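Hand-held gripper: ribbed pads creeping and soft toys slipping out when lifting from a fabric bin
Posted in Grippers and end tooling

Zoila Nina
I look after one hand-held gripper at our table. 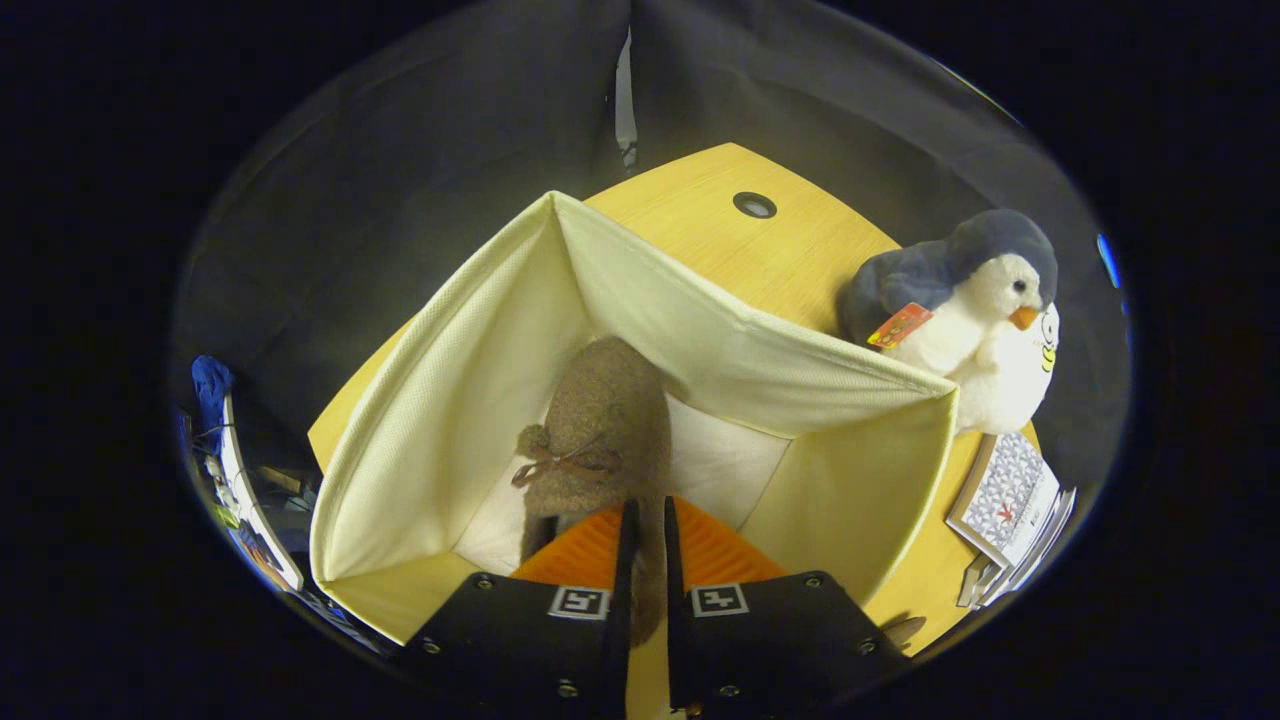

It has two black fingers, an orange ribbed pad on each and a small white marker square on each finger. Most of the work is lifting plush toys in and out of a soft-sided cream bin. It was fine until May. Now the toys slide out of the jaws on the way up, mostly the fuzzy ones, and when I squeeze harder the left pad creeps forward on its finger. I've wiped the pads with a dry cloth and nipped up the screws on the housings. No change. Do I need new pads, or is something out of line? Our tracking has also been dropping out on one finger now and then, if that's related.

Tarmo Dambrauskienė
Probably worn pads. We put new Tariser ones on ours and it was good again.

Gerrit Smits
I'd check a few things before spending money. A dry cloth won't do much with plush. The fibres pack down between the ribs and you end up gripping fluff with fluff. Take both pads off, wash them in warm water with a drop of dish soap, go along the ribs with an old toothbrush and leave them overnight. Don't use solvent, it made ours go shiny and they were worse than before.

While the pads are off, clean the faces they sit on. Creep on one side only is usually old adhesive that has let go at the back edge. Scrape it off with something plastic, wipe with isopropyl – on the finger, not the pad – and refit with fresh tape. Then close the jaws slowly on a strip of paper. It should drag the same at the tip and at the back. If it only grabs at the tip, loosen the housing screws on that side, close the jaws lightly and tighten again a bit at a time. Don't lean on the driver. I stripped one doing that and it was a nuisance to get out.

For the tracking, look at the marker squares under a bright light. A lifted corner or a greasy thumbprint is enough. If you replace one, use the same size and the same ID, put it back square, and redo your calibration before you trust any positions.

We wash ours every 200 lifts and the pads last well. The Narwood tape holds better than the stuff we had before.

Zoila Nina
Thanks Gerrit. Washed them last night and there was a surprising amount of grey fluff in the sink. The left one had let go at the back edge like you said. Waiting on tape, will do the paper strip once it's on.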